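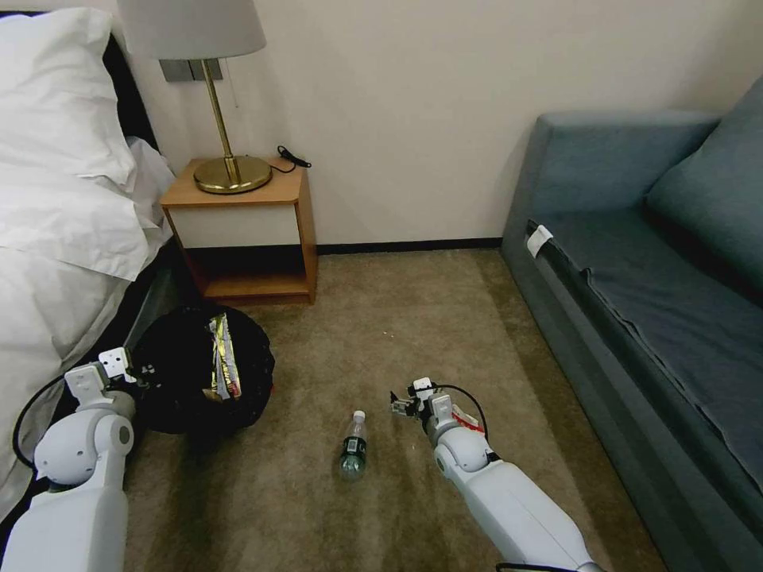
Vunis wrote under my last post that a hotel robot which only picks up litter saves so little time that the staff will never notice it. I've had that comment open in a tab since February, and I think it deals with the wrong quantity.

Some figures first. The property has 38 rooms on the scheme. Over the trial the two-armed unit, which the supplier sells as the Mirnance, logged 2,121 picks from the floor to the bin. Of those, 302 needed a second attempt and 393 were handed back to a person, mostly flat items and anything stuck to the carpet. I don't have a clean figure for minutes saved per room, and I distrust the one in the supplier's slides.

What the staff notice is the order of work. Before the trial, one attendant did a room from start to finish: rubbish, bed, bathroom, surfaces, floor. Now the rubbish step is split off and done first, so the attendant arrives to a floor that is mostly clear and a short list on the handset of what was left. The bending goes down. The checking goes up, and checking was never in anyone's job sheet. It took two months to get it added, and the pay grade has not moved with it.

There is also the question of what counts as rubbish. An attendant knows that a folded paper bag may have a receipt or an earring in it, and looks. The machine works from a list of classes. The present rule is that bags go to the attendant and wrappers and bottles go in the bin – a sensible rule, though guests don't sort their floors to suit it.
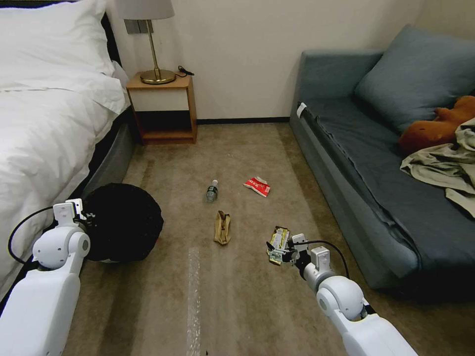 *Bedroom floor, with a wrapper in the right gripper and the bin over by the bed.*

Packing tape is the awkward case. It lies flush with the pile and gives the fingers no edge to close on. Nerard, the software that sends out the jobs, used to retry three times before giving up. That has been cut to one, at the attendants' request, as they could peel it up by hand before the second try had started.

So, to answer Vunis: the time saved may well be small. The change in who decides what, and in which order, is large enough that the rota had to be rewritten twice. I'd like to see the next version of the job sheet before I say anything about the next version of the gripper.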